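The Second Life of a Winter Wardrobe

FOSVILLE — The intake room of the Kerkulgate Textile Exchange opens at eight, and by nine the long shelf beside the door is generally full. Residents of the surrounding district bring in what they have cleared from closets, cedar chests and spare bedrooms: coats, table linens, school uniforms, knitwear and bedding. In the past winter season the Exchange received 1,116 pieces. Of these, 378 were knitted.

Knitwear is the most demanding category the institution handles. A woven shirt can be pressed, folded and returned to circulation within a morning. A sweater must be checked for moth damage, stretched seams and thinning at the elbow, and it must be dried flat if it is washed at all. For many years the Exchange sent a large share of its knits directly to fiber recovery. That practice ended when Peiyu Lu was appointed to lead the department and asked that donors be given instruction before they packed their bags.

The resulting guide, now in its second printing, runs to two pages and has been mailed to 700 households. It recommends that sorting be done on a bed. A mattress offers a broad surface at a comfortable height, and a long garment can be laid out on it at full length. The sleeves are opened first, then the hem. Pockets are emptied. Loose lint is lifted with a damp cloth or a strip of tape, and any fringe is combed through with the fingers.

"People fold a thing up because they feel they ought to," Lu said. "I would much prefer that they spread it out and look at it for a minute."

The guide also addresses the matter of labels. Donors are asked to leave them in place, including those too worn to read, and to pin a slip of paper nearby if they recall the fiber content. Wool and acrylic may feel alike after long use, yet they call for very different treatment in the wash.

Bedding presents a separate question. Patchwork quilts are accepted only when the seams are sound, and fleece blankets are directed to the animal shelter at Wei — a standing arrangement renewed each February. Many families choose to keep both and give up only the clothes sorted on top of them.
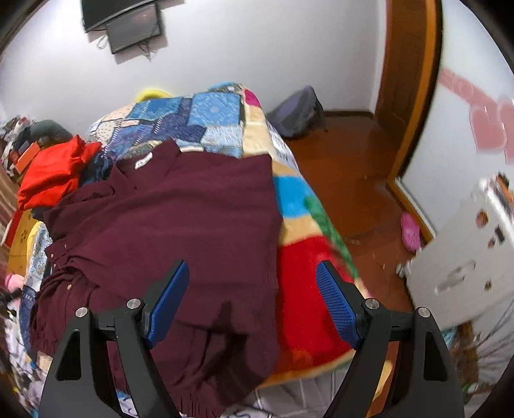
A fringed burgundy knit spread over a patchwork quilt and a color-block fleece blanket.

Garments that pass inspection are priced and placed on the racks in Fatedum, where the Exchange maintains its only shop. Those that do not are offered to the mending circle, which meets upstairs and keeps a drawer of matching yarns — reds and browns are always in short supply. Contributions of leftover yarn may be left at the intake room during regular hours, wound and bagged by color.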